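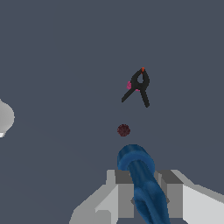 Clearing a bench at the end of a shift is the chore I would pay most to hand off, and I don't think a machine can take it from me yet. I make cabinets in a shop with four benches. Cutting and glue-up are the parts customers pay for. Putting things back where they go takes close to an hour out of every day, and it is the hour people skip. What makes it hard is the way things end up lying when people stop work. A black spring clamp lies flat with its handles spread and a bit of something pink showing from under it, and you have to decide whether you are picking up one thing or two. A person makes that decision without stopping. You lift the clamp, see what was under it, and deal with that next. A machine has to make a guess about an object it can only partly see, and the guess has to be good before the fingers close.

I bring this up because the sales talk has moved down to shops our size. In February a rep from Ornach spent a morning with us and told me that an arm could be clearing benches within the year. He was pleasant and he knew his product. He also wanted the clamps in one bin, the bits in another, and the lighting changed over two of the benches. I told him that if the clamps were already in one bin I would not need his arm.

The machines do real work. We have had a Fesico loader on the panel saw for seven years and I would not go back to loading by hand. It picks up a sheet, the sheet is always flat, and the stack is always in the same spot. It has paid for itself. But a loader that handles sheets has told me very little about what happens when the thing in front of it is a clamp, a pencil stub, and a lump of dried glue touching each other. Those are three materials and three shapes, and the one you want is usually the one underneath.

The same goes for the house. People ask why there is no machine that picks up the living room floor when there has been one that vacuums it for years. The vacuum is allowed to bump into things. A hand is not. It has to come down next to the small thing without shoving it, pinch it, and leave its neighbors alone. Then somebody has to have told it where the thing lives, and in most houses the people who live there don't agree on that.

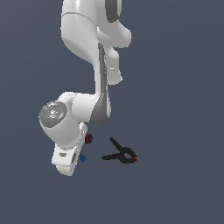
Kirsten Briem read a draft of this and thinks I am judging too early. Her view is that I am asking for a finished worker when what is on offer is an apprentice, and that I never expected an apprentice to clear a bench properly in the first month. She would take an arm that got the easy half of the bench and left the rest in place. Half of an hour, every working day, is worth money, she said, and I of all people should be able to do that sum.

I have thought about that and I grant her part of it. If the easy half were reliably the easy half, I would buy. My trouble is with the misses. An apprentice who is unsure holds the thing up and asks. A machine that is unsure and goes ahead anyway puts a chisel in with the pencils, and I find out when I reach for a pencil. I would want it to stop and leave the item alone whenever it was in doubt, and I would want to see it do that on my bench with my mess on it.

So that is the test I would set. Let me bring 200 things from my own drawers and drop them in a pile the way they fall at the end of a bad day. Let the machine work for seven hours overnight with no one in the building. In the morning I don't need to find the bench clear. I need to find nothing broken, nothing in the wrong drawer, and the hard ones still sitting where they were. The rep wrote down the first part of that and has not called back about the second. Until he does, we sweep up and put away by hand, and I have moved the hour up so that it falls before people are tired.

Shop Talk > Opinion > Machines

Recent items
What the Ajayi dust collector costs to run
Macario Chávez on sharpening by hand
Gollari drawer slides, one year in
Letters: glue, and where to keep it

Front Opinion Tools Letters Archive Contact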